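Parish Help Pages > Feasts and Devotions

Is the May crowning the same thing as the feast of the Visitation?

Posted by Madalena Veloso, Pernemgate

Good evening to all. I moved to Clombridge parish two years ago and I help with the children's group. In May we put a crown of flowers on the statue of Our Lady. Our old programme calls this "the Visitation procession", but in my country the crowning and the Visitation are separate. I must write the new sheet for the parents and I do not want to teach them a mistake. Which name is correct? And is there a fixed day for the crowning, or may the parish choose it?

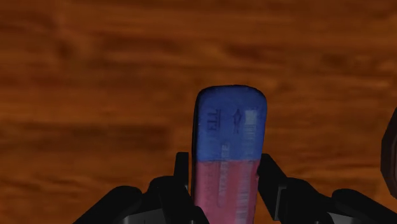 FEASTS AND DEVOTIONS: 2 replies

Darren Bainbridge

They are two different things. The Visitation is a feast in the calendar, kept on 31 May in most places, and it remembers Mary going to see her cousin Elizabeth (Luke, chapter 1). The crowning is a devotion. It has no fixed day of its own, so a parish may choose any suitable day in May. Many choose one near the beginning of the month, others wait for the end.

I think your old programme joined them because the parish held its crowning on the feast itself. This is allowed, and then the name is easy to confuse. I would write "May procession and crowning" at the top of the sheet. If you do it on the 31st, add a second line saying that it is also the feast of the Visitation.

One more point. There is an official rite for crowning an image of Mary, but it is a solemn thing and normally the bishop leads it. A garland placed by children is simpler. Ask your priest which prayers he wants before you print anything.

furnival_35

In our parish it was always the first week of May, after the evening Mass. The children sang and one girl carried the crown on a cushion. I do not know about the Visitation, sorry. Use small flowers, because roses are heavy and the crown slides down over the face.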